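About Dadeck Civic

Dadeck Civic helps town council and county board candidates run local campaigns. Issa Dabbas and Leen Awad started the firm after working on opposite sides of a council race in Moradi. We now have a staff of nine and offices in Moradi and Elel.

We draw up canvassing plans, train door-to-door teams and keep voter contact lists current. In the last Elel election, our six candidates reached 1,766 households between them. We take clients from any party and do not work on two sides of the same race.

The Moradi office is open until 8 p.m. from September through the election. 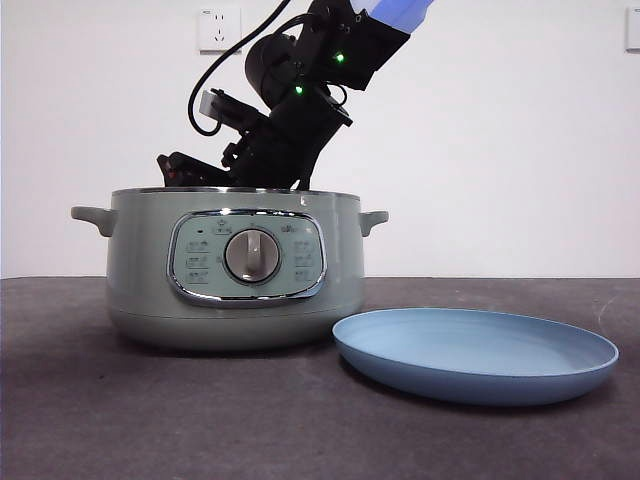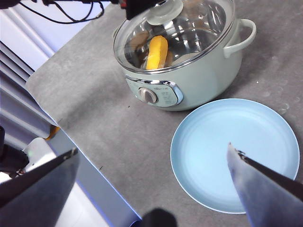
Electric cooking pot, shown in both photos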